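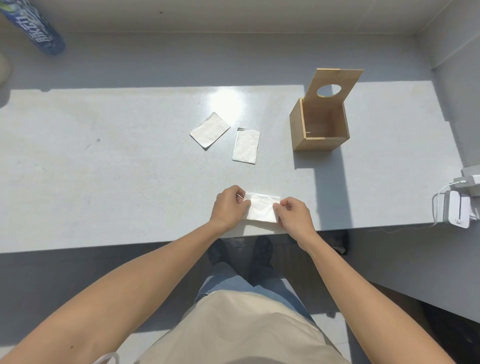

Housekeeping Operations 1
Unit 4 - Folding and loading tissue dispensers
Notes to accompany the practical. Prepared by Cường Vi

4.1 Scope

These notes cover loose tissues folded by hand and loaded into a lidded wooden box with a round opening in the lid. Cardboard boxes with factory-interleaved tissues are covered in Unit 3 and are not repeated. Napkin folding for table service is Unit 6.

4.2 Terms

Sheet: one tissue, of whatever number of plies.
Ply: a single layer of the sheet. Most stock used in this course is two-ply.
Leading edge: the edge a guest takes hold of first.
Fold line: the crease made by doubling the sheet over.
Interleaf: the part of one sheet tucked inside the next, so that pulling the first lifts the second.
Stack: all the sheets loaded at one time.

4.3 Work surface

Use a hard, flat counter at a height where the forearms can rest close to level. Wipe it with a plain damp cloth and dry it fully. Tissue takes up moisture from a surface that feels dry to the hand, and a damp sheet will tear at the fold line. Keep spray bottles and liquid soap to one side, caps closed.

Work near the front edge of the counter. Reaching across the surface puts the weight of the arm on the sheet and drags the plies apart. Sleeves are to be rolled above the elbow and rings removed. Aprons are worn for this unit as for all others.

4.4 The flat fold

1. Lay the sheet down with the embossed side facing the counter. If the sheet has no embossing, either side will do.
2. Hold the left side between thumb and forefinger. Do not pull.
3. Bring the far edge toward you until it meets the near edge.
4. Hold the right end and flatten from left to right with the side of the hand. Press, don't rub.
5. Check the corners. A corner out by more than 10 mm means the sheet is opened and folded again.
6. Set the folded sheet to the right, clear of the working area.

A sheet may be refolded once. After that the old crease competes with the new one and the stack will not sit level. Put twice-folded sheets in the cleaning caddy for mirrors and taps.

Small tears at a corner are common in bulk stock and come from the cutting of the pack. They are acceptable if they fall inside the fold. If the tear shows on the leading edge, set the sheet aside.

4.5 Interleaving

Place the first folded sheet with its fold line away from you. Open the second sheet halfway, lay the near half of the first inside it, and close. Continue, alternating the direction of the fold line. The overlap should be close to half the folded width. Too little and the next sheet is left behind in the box; too much and two come out together.

4.6 Preparing the box

Empty the box before loading. Do not top up a part-used stack, as the lower sheets will be older and the interleaf is broken at the join. Swing the lid back and make sure it is supported, either by the hinge stop or by resting behind the box. An unsupported lid pulls on the hinge screws.

Check the inside walls by eye and then with a folded cloth - not with bare fingers. Pins, nail points and raised grain all catch tissue, and a pin standing out from the inner wall will tear the same side of every sheet. Report it on the defects sheet and take another box. Run the cloth around the opening in the lid as well.

Natural wood marks easily. Dust with a dry cloth only.

4.7 Loading

Lower the stack in as one block, leading edge up. Draw the top sheet through the opening from below before closing the lid. Pull one test sheet. The next should rise far enough to be gripped. If it does not, the stack is too low or the overlap is too small.

Do not fill above the level of the walls. A compressed stack jams.

4.8 Stock used in the practical

Lestach two-ply: soft, folds cleanly, tears if damp.
Ridar two-ply: stiffer, holds a crease well, slightly narrow for the larger box.
Mateos three-ply: interleaves poorly. Flat fold only.

Stock is signed out from Room 37. The room is locked at noon on Saturday.

4.9 Assessment

Fold, interleave and load one box, then pull ten sheets in a row. A sheet that fails to bring up the next is recorded as a miss. Two misses are allowed. Speed is not marked in this unit.

Read section 4.6 again before the practical. Most resubmissions in February were for boxes loaded without an inside check.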